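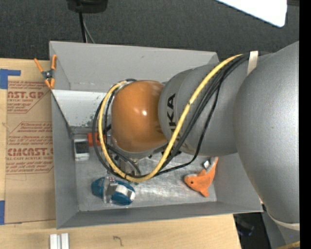
Home Projects Meetings Minutes Contact

Clulska bin picking: software meeting

Minutes, March

Present: control, perception, planning and tooling leads; two from the Stinent integration side. Apologies from the Sivakumar office, who sent written comments.

Meeting opened at 2:00 p.m.

1. Minutes of last meeting

Accepted with one correction. Item 4 should read "joint limits in the planner config," not "joint limits in the driver." The driver limits were not changed.

2. Perception

The new segmentation model was run over the recorded set of 450 bin images. Correct masks on 81 percent of objects, up from the previous model, but the gain is nearly all on matte items. Reflections off the metallic bin floor still come back as small false objects, mostly in the open areas between toys. Depth is poor in the same places.

The lead proposed masking out the floor using a fitted plane. Planning asked what happens to flat items lying on it. Agreed to try a height threshold first and keep it in the config file so it can be changed without a rebuild.

The arm hides part of the bin from the fixed camera when it is reaching in. The tracker currently drops any object it can't see and gives it a new ID when it comes back. This has caused repeat pick attempts on the same item. Perception will hold IDs while the arm is in the bin region and will publish an "occluded" flag with each one.

3. Planning

Collision model of the bin is out of date. The walls are modeled as vertical and the real ones flare outward, so the planner rejects grasps close to the walls that should be reachable. Tooling has the measurements and will make a new mesh.

The spring clamp at the corner of the bin is not in the model at all. Short discussion on whether to model it or move it. Decision: add a simple box around it for now, with a margin.

Cable bundle at the wrist: the planner treats the wrist as bare. The yellow and black cables loop well outside the link geometry, and one strand hangs slack. Stinent asked for a padded shape on the last two links. Planning is concerned this will rule out too many poses at the bin corners. To be tested both ways on the same list of grasps before a decision.

Planning timeout stays at 200 milliseconds. A request to raise it was not supported.

4. Control

The wrist now turns the short way when two solutions are equal. Before this change it sometimes wound up over several picks until it hit the soft limit and stopped. No soft limit stops in the log after the change — the log is short, so the item stays open.

Force threshold on approach was discussed. Control wants one value per object class. Perception said class labels are not reliable enough yet to pick a threshold from. Left as a single value.

5. Tooling and logging

Cesness replay tool can now load a full run with camera, joint states and planner output on one timeline. Known bug: joint states drift against the images on long runs. Suspected clock source, not confirmed.

Sivakumar comments asked for log files to be split by pick attempt. Agreed. File naming to follow the existing run number with the attempt number added.

6. Any other business

Main branch will be frozen at noon on the day before the Stinent demo. Fixes after that need sign-off from two leads.

Actions

Perception — height threshold in config; hold IDs during occlusion; add flag to message.
Planning — box for clamp; run the grasp list with and without wrist padding.
Tooling — new bin mesh; split logs by attempt; look into replay drift.
Control — repeat the wrist test over 6 hours and report.
Stinent — send the object list for the demo.

Meeting closed at 3:25 p.m. Next meeting in April, same room.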